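**Sorker wrist cuffs, pair – review after a winter of use**
11/3/23

I bought these for the two-arm build in our shared workshop, which has been going since February. The old cable ties kept slipping, and every slip meant the module on the left wrist had to be lined up again. The Sorker cuffs are a plain black strap with a buckle. They come 2 to a pack and fit the forearm without any padding.

Fitting took less time than reading the leaflet. The strap holds well on a smooth shell. I ran the arms through 4000 open-and-close cycles on the Ristatier controller and retightened the left cuff once. The right one only carries a cable, and it stayed where I put it.

Two complaints. The buckle sits proud and catches on sleeves when you work close in. The cable slot is also too narrow for anything with a molded plug – I had to take the connector off and put it back on.

For lifting tests we use odd molded parts from the yellow shelves, as they are light and awkward to hold.

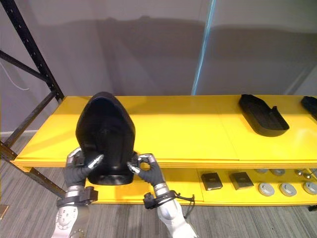
*Both cuffs on, two-handed hold on the big black shell.*

The Grilton version costs more and has a wider slot. If you swap cables often, get that one. For a build that stays wired up, I'd buy the Sorker again. Four stars.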